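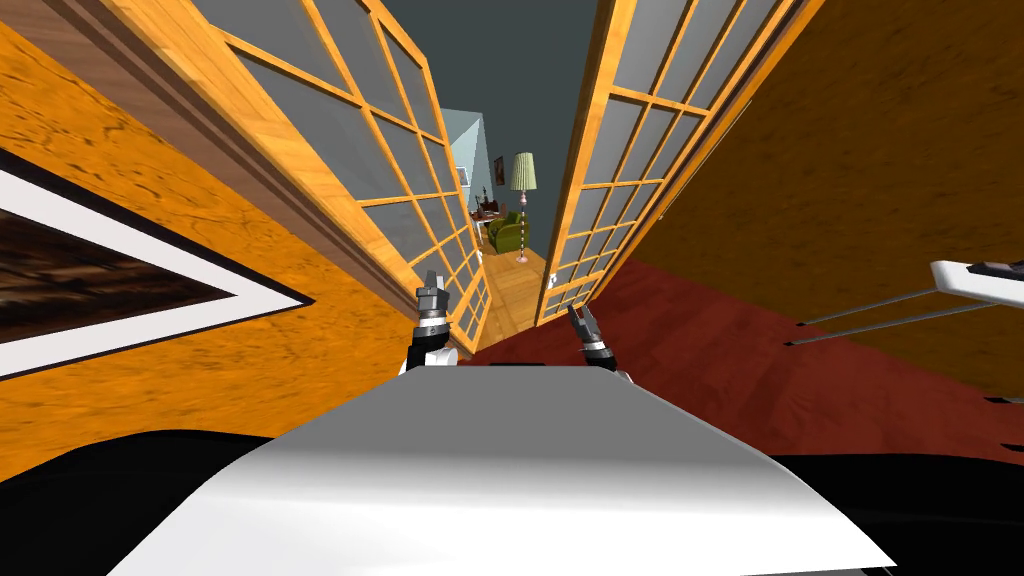

How to cook plain rice on the stove

Rinse 2 cups of short-grain rice in cold water until the water is nearly clear. Drain it well and let it sit in the strainer while you find a pot with a tight lid.

Add the rice and 2 1/4 cups of water. Bring to a boil over medium heat, cover, and turn the burner to its lowest setting. Cook for 12 minutes. Keep the lid on - steam gets out fast.

Take the pot off the heat and leave it covered for 10 more minutes. Fluff with a wet paddle or a fork.

Leftovers freeze well in flat portions. Microwave one for 90 seconds, stir, and check the middle.

Dalal Smadi
Updated 20/01/2021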